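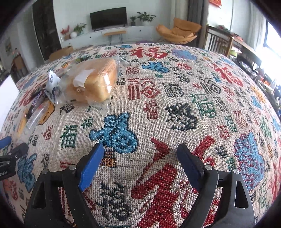 Page 4

## Station setup: packaged food, two-tool table

Applies to the Sangate line at Breritz. Replaces the January sheet. Issued July 1, 2019 by Arlindo Dantas.

The hand-held tools feed the Ekham sorting program. Packers who used to fill trays by hand now handle packages with the tools, and the program is built from those handling runs.

1. Cover the table. A patterned cloth is acceptable.
2. Place bagged bread, bars and small packets on the cloth. Do not line them up.
3. Lay clear wrappers so that they catch the light from the window at different angles.
4. Check both blue finger pads. Wipe them with a dry cloth.
5. Open the jaws fully before entering the table area.
6. Start the run from the Furtado console and enter your operator code.

**Note:** A run ends at 400 seconds. Fault 687 means the console has lost a tool. Close the run and repeat step 6.

**Caution:** Keep your free hand out of the gap between the pads.
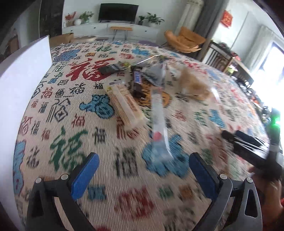 OPERATOR DUTIES

Two operators may share one table. Agree on who takes which side before the run starts. Reach across only when the other tool is clear of the packages.

Grip bars by the wrapper, near the middle. Bread sticks and other long packages are to be lifted with light pressure; a crushed package is logged as a reject and stays in the count.

Shift changes under this procedure:

- Tray packing is reduced to 3 hours per shift.
- Tool work is limited to about one hour without a break.
- Rejects are entered by the operator. The line lead no longer signs for them.

**Note:** Operator codes are stored with each run. Pay grade is unchanged until the new job descriptions are issued. Send wrist or grip complaints to the line lead on the same shift.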